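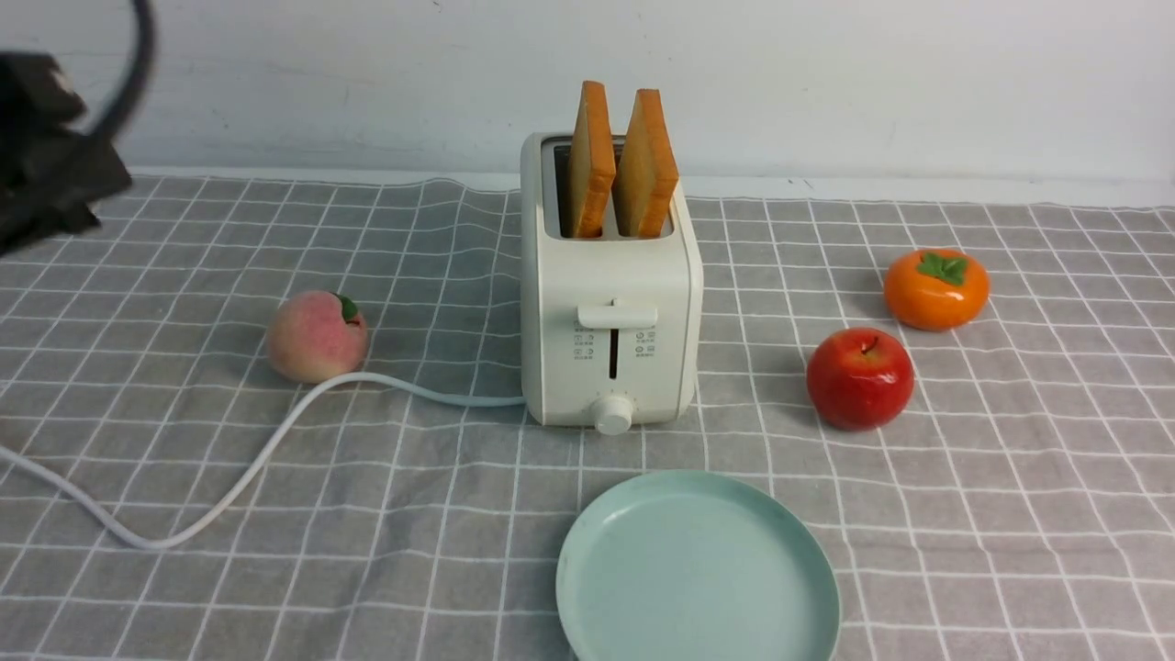
# Breakfast habits of first-year students in shared housing

Project report, Household Studies course
Group: Banafsheh Rezaei, Davoud Ghorbani, Pranab Weerasinghe
Supervisor: Marjan Shahbazi
Submitted: 2018-08-18

## 1. Why we chose this topic

When we moved to Drakden for our studies, all three members of our group changed the way we eat in the morning. At home the breakfast was prepared by a parent and the family sat together. In the shared house each person eats alone, often standing, and some days does not eat. We wanted to know if other students have the same experience, and what they spend on this meal.

Our main question was: what decides if a first-year student eats breakfast on a class day? We expected that money would be the most important reason.

## 2. Method

We prepared a questionnaire with eight questions and put it in the mailboxes of the student houses on the Gretero side of the river. The housing office told us that 1,854 students live in this area. We received 234 completed forms. We removed the forms from second-year students before we made the tables, but we kept their comments, as several were useful.

After this, Banafsheh visited eight students who agreed to keep a food diary for two weeks in February. They wrote down the time, the food, and the cost when they knew it. One diary was lost on a bus and the student wrote it again from memory, so we used it only for the general picture and not for the costs.

## 3. Results

Bread was the most common food in the diaries. It was eaten plain, with butter, with cheese, or toasted with jam. Cereal came second. Hot meals such as eggs appeared almost only on days without classes.

The time of the first class had a stronger effect than money. Students whose first class was early skipped breakfast much more often, also when they said that they had enough food at home. One student wrote in her diary: "I have bread, I have cheese, I do not have ten minutes."
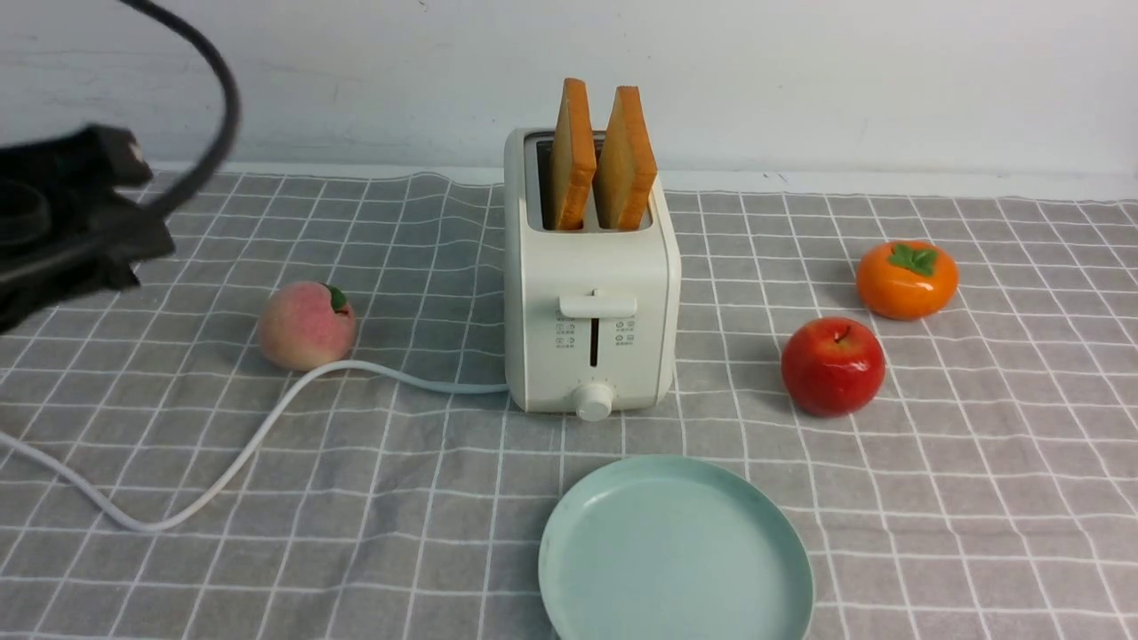
The kitchen itself was the second reason. In many houses one kitchen is shared by a whole floor, and there is a line for the sink before the early classes. Some students keep their food in their bedroom because it disappears from the common shelf. Two of the diary students bought bread together at Babaei, the bakery near the tram stop, and divided the loaf. They skipped breakfast less than the others, but we cannot say if the sharing is the cause.

Cost was mentioned mostly by students who buy breakfast on campus.

## 4. Problems with our study

The people who answer a form about breakfast are perhaps the people who care about breakfast. We also asked about "a normal week," and Davoud noticed too late that the forms arrived close to the exams. If we did the project again, we would ask about yesterday only.

The question about coffee was not clear. Some students counted it as breakfast and others did not, so we left it out of the results.

## 5. What we suggest

We suggest that the housing office allow a small locked food box for each resident in the shared kitchens. We sent this idea to Shirin Nikzad at the office, and she has asked for a copy of our tables. They are in Appendix A, and the blank questionnaire is in Appendix B.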